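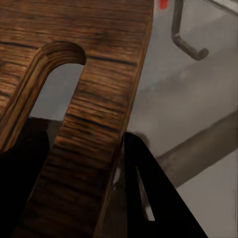 Good afternoon. These notes concern the hepatitis A outbreak in Zavside and the conduct of contact tracing between the first report in June and the formal closure of the incident. The talk covers the work of the district team only; the laboratory findings are being written up separately. From the outset the response ran in two parts, and the board on the opening slide, with a slot cut up into it so that its lower end becomes two prongs, one narrower than the other, gives a fair outline of how they stood. The narrower part was the inquiry into the source. The wider part was the tracing and vaccination of contacts, which took most of the staff and most of the hours. Both belonged to one incident under one lead officer, and they should have stayed joined for longer than they did.

Slide 2. What was reported

Pause here for late arrivals, then begin.

The first two cases were reported by a general practice in the north of Zavside. They were adults from different households. Both had dark urine and yellowing of the eyes, and neither had travelled abroad. A third case followed from Givel, at first recorded as unrelated. It was linked to the others when a duty officer noticed that the patient worked in Zavside on weekday mornings.

Remind the audience of the basic facts, as not all present work in infectious disease. Hepatitis A is carried in the stools of an infected person and passes by hand, by food and by water. A person is at their most infectious before they feel ill. Young children frequently have no symptoms at all and may pass the infection on within a household before any adult becomes unwell. The period between infection and illness can be as long as 50 days. That last figure governed the whole timetable and will come up again on slide 7.

Slide 3. The source inquiry

Each patient was interviewed with the standard food questionnaire, going back over the full period in which they might have been infected. Staff will know how hard this is. Few people can say what they ate last Tuesday evening, let alone several weeks ago, and the interviewers relied on bank statements, calendars and shopping receipts where patients were content to share them.

Attention settled early on Naseri, a food business supplying cold filled rolls to workplaces in Zavside and Givel. One food handler there was found to have had the infection, with mild symptoms that had been put down to a stomach upset. The business co-operated fully and stopped supplying ready-to-eat food on the day it was asked to do so. The inspection found a working hand basin, soap and paper towels. It also found that staff were using alcohol gel between tasks in place of washing. Alcohol gel does not act reliably against this virus, and the written guidance given to small food businesses in the district had not made that plain. It has since been reworded.

Do not go beyond this in answer to questions about Naseri. The evidence supports a link. It does not show that every case came from the one source, and at least two patients had no known contact with its products.

Slide 4. Finding contacts

(Chart of contacts by setting. Leave up for a full minute.)

The team recorded 483 contacts. They fell into three groups: people sharing a household or a toilet with a patient, staff working alongside the food handler, and children and staff at the nursery attended by one patient's daughter. Customers were treated as a separate matter and reached by letter and public notice.

The list grew unevenly. Household contacts were named in the first interview in nearly every case. The nursery list arrived complete, with telephone numbers, within an hour of the request. Workplace contacts were far slower. Agency workers did not appear on the rota by name, and the agency's office closed at noon. Several people were entered twice under different spellings, and one man was telephoned four times in one afternoon by four members of the team. He was gracious about it.

All records were held in Tastura, the case management system in use across the district. Tastura performed as expected once entries had been made. The difficulty lay in the first week, when tracing staff kept paper sheets and typed them up at the end of the shift. Anyone opening the system at midday was looking at the previous evening's position, and decisions about clinic staffing were made on that footing.

Slide 5. Vaccination

The vaccine can prevent illness after exposure if it is given soon enough, and the district worked to a limit of two weeks from last contact. The aim set at the first incident meeting was to vaccinate 80 per cent of eligible contacts inside that limit. The result was 265 people vaccinated in time out of the 483 recorded. Say this figure clearly. It fell well short of the aim, and the report says so.

Some of the shortfall has an ordinary explanation. A number of contacts had been vaccinated in earlier years for travel, and some were already past the two-week limit on the day they were named. The aim was expressed as a share of those eligible, while the published figure uses everyone on the list, and the two should not have been set side by side in the first bulletin without a note. Even after allowing for this, people who could have been protected were not offered an appointment in time.

The clinics were held at the health centre between nine and five. Uptake among nursery families was very good. Uptake among shift workers was poor until an evening session was opened at seven, after which it rose. The evening session should have been there from the start.

Older contacts and those with liver disease needed separate assessment, as vaccine alone may not be enough for them. This was done by telephone by the duty doctor and worked well.

Slide 6. Advice in the home

Household advice was given at first contact and again in writing. It asked patients to wash their hands with soap and water after using the toilet and before handling food, to keep their own towel, to clean the toilet, taps and flush handle daily, and not to prepare food for others for at least a week after the start of jaundice. Soiled bedding was to be washed hot and kept apart from other laundry.

The written sheet was two sides of close print. It was available in English on the first day and in three further languages by the end of the second week, which was too late for several of the families for whom it had been translated.
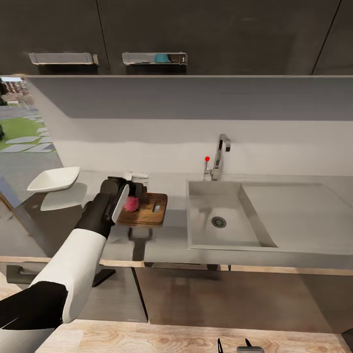

Elīna Adomaitis has asked that a point be added on this subject, and it is given here with her agreement. In her view the sheet assumed that every household contains a second adult able to take over the cooking. She spoke to lone parents during the outbreak who had been told not to prepare food for others and who had young children to feed that same evening. They were given no further guidance, and in her words the advice was "correct and of no use to them". She would have the sheet say what such a parent should do, including how to wash hands properly before touching food, which foods need the least handling, and whom to telephone for help with meals.

The district accepts this. A revised sheet is in draft. It runs to a single side and places the advice for lone carers at the top. Comments from colleagues in Givel have been received and are being worked through.

Slide 7. Closing the incident

An outbreak of this kind cannot be declared over when the telephone stops ringing. The team waited 50 days from the last date on which the last patient could have passed on the infection. During that time surgeries in both towns were asked to report any suspected case on the same day, without waiting for a blood result. One further suspected case was reported and tested negative.

There was some pressure for an earlier announcement, chiefly from employers. The lead officer declined, and I would advise the same in any future incident.

Slide 8. Changes made or in hand

Contacts are now entered in Tastura during the call. Paper is kept for power failures only.

An evening vaccination session will open on the second day of any incident involving a workplace.

Any bulletin giving a vaccination figure must state the group on which it is based.

Employers using agency staff will be asked at the first call for an out-of-hours number at the agency.

The source inquiry and the contact tracing team will meet jointly each morning until the lead officer decides otherwise. In Zavside the joint meeting lapsed after the first week. The source team knew of the second Naseri delivery route for a full day before the tracing team was told.

The question of who pays for vaccine given to contacts living outside the district remains open. If it is raised, say that discussions with Givel are continuing and take the questioner's details.

Questions. Allow fifteen minutes. Copies of the current advice sheet are on the table by the door; please ask people not to take the draft.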